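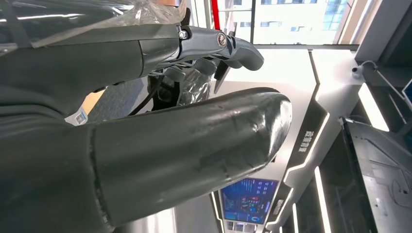
Según el equipo de Gastedia, que leyó el borrador de esta ficha, el nombre del conjunto promete más de lo que hay dentro: el taller registra cierres y aperturas de mano, y quien busque manipulación completa tendrá que ir a otro sitio. La observación se acepta y el alcance queda acotado en el apartado siguiente.

Grorkach – registros de agarre del taller de robótica estudiantil

Versión del 23 de diciembre de 2018

Alcance

Grorkach reúne los registros producidos por el grupo de estudiantes del taller de robótica de Zultville durante el trimestre de otoño. Contiene secuencias cortas de vídeo tomadas desde la muñeca, posiciones articulares de los dedos y las hojas de práctica transcritas. No contiene trayectorias de brazo, fuerzas de contacto ni audio.

El material se preparó para la asignatura optativa de control y para la prueba interna de agarre que el taller organiza con el club Lindemann. Cualquier otro uso es posible, pero no se ha comprobado.

Contenido

sesiones/ – una carpeta por sesión, 30 en total
sesiones/NN/muneca/ – fotogramas en JPEG, numerados desde cero
sesiones/NN/dedos.csv – posición articular y orden enviada
sesiones/NN/hoja.txt – transcripción de la hoja de práctica
calibracion/ – parámetros de la cámara y posición de reposo
herramientas/ – guiones de lectura y comprobación

Las sesiones 1 a 11 corresponden a la primera configuración de control, con órdenes de posición. Las restantes usan órdenes de velocidad con límite por articulación. Las dos series no deben mezclarse en un mismo ajuste sin convertir antes la columna «orden»; el guion convertir_orden.py hace el cambio en un solo sentido.

Formato de dedos.csv

Separador: punto y coma. Decimales con punto.
t – tiempo en segundos desde el inicio del registro
dedo – identificador entero
q – posición articular en radianes
orden – consigna enviada al controlador
estado – 0 reposo, 1 movimiento, 2 parada por límite, 3 parada manual

Las filas con estado 3 se conservan. En noviembre se discutió eliminarlas y se decidió dejarlas, pues varias coinciden con los intentos que las hojas describen con más detalle.

Anotación

Cada intento lleva una etiqueta única: completo, parcial, fallido o anulado. La etiqueta la puso quien manejaba el control y la revisó otro estudiante sobre el vídeo. El acuerdo entre ambas lecturas fue del 95 %; los desacuerdos figuran en la hoja con la marca «R» y mantienen la etiqueta de la revisión.

«Anulado» se reserva para errores de registro. Un agarre que no llegó a cerrarse es «fallido», aunque el motivo fuese una consigna mal escrita.

Imágenes de muñeca

La cámara va fija respecto a la mano y los dedos ocupan buena parte de la imagen, con el entorno visible por detrás. Los fondos son variados: en algunos fotogramas hay ventanales, pantallas encendidas y tiras de luz, con diferencias de exposición grandes entre el primer plano y el resto. No se ha aplicado corrección de color ni recorte. Para segmentar la mano conviene estimar el fondo por sesión.

Las superficies oscuras de los dedos dan poco contraste. La parte metálica sí produce bordes estables y es la que se usó como referencia para comprobar la sincronía con dedos.csv.

Problemas conocidos

– La sesión 4 no tiene hoja de práctica; el archivo hoja.txt existe y está vacío.
– En algunas sesiones el reloj de la cámara se adelanta respecto al del controlador. El desfase está en calibracion/desfase.txt y no se aplica automáticamente.
– Las transcripciones respetan las abreviaturas originales, que no son uniformes entre grupos.
– El guion de comprobación avisa de fotogramas repetidos en los arranques. El aviso puede ignorarse si el movimiento empieza después.

Uso

Ejecutar primero comprobar.py sobre la carpeta raíz. Después, leer.py --sesion NN genera una tabla con el fotograma más cercano a cada fila. Se necesita Python 3.6 o posterior, con numpy y pandas.

Condiciones

Uso docente y de investigación, citando «Grorkach, taller de robótica de Zultville» y la fecha de la versión. Las correcciones de etiquetas se envían como parche sobre hoja.txt, con el número de sesión y el instante inicial del intento. No se admiten cambios sobre los fotogramas.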